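**Slider lid cleaning, and bins for cans on a wooden top**

**gergely_h** (posts: 1323)
2/19/21

Two questions in one thread, as both concern the same drinks corner. Moderators may split it if they prefer.

First, the lid. It is a black press-fit lid with a separate clear slider insert, on a Valley tumbler with a silvery rim. The slider track holds residue. I have been lifting the insert out weekly and washing both parts in warm water with ordinary washing-up liquid. After four months the insert moves stiffly over the last part of its travel. The gasket is in good order and has been out twice.

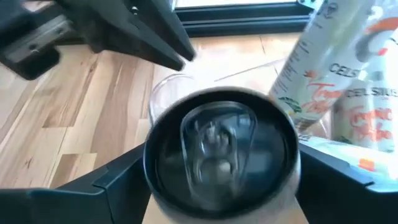 *Tumbler with lid and slider fitted. Glass bowl and two Celsius cans behind.*

The glass bowl is what I soak the small parts in. I can see the insert through the side of it, so I don't tip it down the sink with the water, as happened with the previous one.

What I want to know is whether the track should be lubricated with something food-safe or left dry. Fülöp (the kitchen shop, where I bought it) told me dry. The leaflet says nothing either way.

Second question to follow when I have measured the bins.

Gergely Hegyi

---

**tin_and_rind** (posts: 2247)

Leave it dry. Any oil in a slider track collects sugar and turns to gum. You will have a worse problem by October.

Stiffness at one end is nearly always scale if you are in a hard water area. Soak in citric acid, one level teaspoon to half a litre, twenty minutes, then an interdental brush along both sides of the track. Rinse well. Don't use boiling water on a clear insert, it crazes.

---

**mbrandreth**

Disagree about the oil. I use Pranport food-grade mineral oil on mine, one drop on a cotton bud, wiped off again until nothing shows. Two years without gumming. The trouble comes from people using olive oil, which goes rancid.

---

**tin_and_rind**

> wiped off again until nothing shows

Then you have very little oil in there and the wiping is doing the cleaning. What do you drink from it?

---

**mbrandreth**

Water and black tea.

---

**tin_and_rind**

No sugar, so no gum. He has energy drink cans in the photo. If those go into the tumbler the residue is sticky and I would keep oil well away from it.

---

**gergely_h**

Mostly coffee with sugar, occasionally the contents of a can over ice. So sticky residue either way. I will try citric acid first.

---

**pelmet**

One check before the acid. Does the insert bind when it is out of the lid and you push it back in by hand, or only when the lid is seated on the cup? A press-fit lid can distort slightly under its gasket and pinch the track. If it runs freely off the cup, scale isn't your fault and no soak will cure it.

---

**gergely_h**

Tested. It binds off the cup as well. Soaked for twenty minutes, brushed, rinsed, dried overnight. It now travels the full 39 mm without catching. There was a pale crust in the last few millimetres of the track, which came off on the brush.

Lid question closed from my side. mbrandreth may well be right for water.

Now the bins. I have Cetar clear plastic ones, with thin curved walls, 166 mm across the inside at the widest point. They stand at the corners of a light wooden top with a visible stave pattern. The cans are plain silver-grey with dark tops and until now have stood on the wood in whatever groups they were put down in.

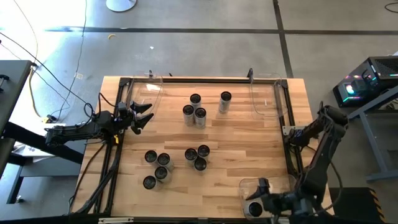 My difficulty is that corner bins leave the middle of the top as the default place to put a can. Anything set down there stays there. The bins at the back are the worst for this, as reaching them means passing over whatever is standing in front, and I have knocked cans over doing it. The front one gets used.

Options as I see them: move all the bins to the front edge, change to one long tray along one side, or give up on bins and keep the cans in their groups on the wood. The third costs nothing. My objection to it is rings. The top is oiled, not varnished, and a cold can left on it for an hour marks it.

---

**pelmet**

One long tray. Round cans in a rounded bin waste space at the walls, and you can't slide a can out, you have to lift it over the rim. With a low-lipped tray you lift by almost nothing.

---

**mbrandreth**

I would keep the bins and move them. A tray is fixed in length and needs a straight run of worktop. Bins can be carried to the fridge and filled there, which is half the point of them. Also, a thin clear bin is easy to wipe and you can see what is in it from across the room.

---

**tin_and_rind**

Clear is overrated for this. Looking down, you see the tops of the cans whatever the bin is made of. The drawback is that an unused clear bin nearly vanishes against pale wood, and that is when it gets an elbow. A strip of coloured tape round the rim deals with it.

On rings: has the top been re-oiled since it was fitted? A properly oiled top should take a cold can for an hour.

---

**gergely_h**

Oiled when it was fitted and not since. So that is overdue.

@mbrandreth the carrying doesn't apply much here. The fridge is one step away and I fill by hand.

---

**mbrandreth**

Then I withdraw the carrying. I still wouldn't buy a tray before trying the bins along the front for a fortnight.

---

**pelmet**

Fair. If you do try it, leave a hand's width between bins. Butted together, the rims are awkward to get fingers round when you want to lift one out for washing.

---

**gergely_h**

Done as of this morning. Bins along the front edge with a gap between them, tape on the rims. All cans off the wood for re-oiling. Two thin coats, a day between them, cloth spread flat outside to dry before it goes in the bin.

I put a cold can on an offcut from the same board with the same two coats, timed one hour. Faint ring, gone after wiping with a dry cloth. On the untreated side of the offcut the ring is still there.

---

**tin_and_rind**

Give it a third coat along the front strip where the bins will drag. Thin plastic bases pick up grit and scratch, and the oil goes there first.

---

**gergely_h**

Will do the third coat at the weekend. I have some self-adhesive felt as well but would expect it to hold water under the bins.

---

**pelmet**

It does. Use small clear silicone bumpers, four per bin.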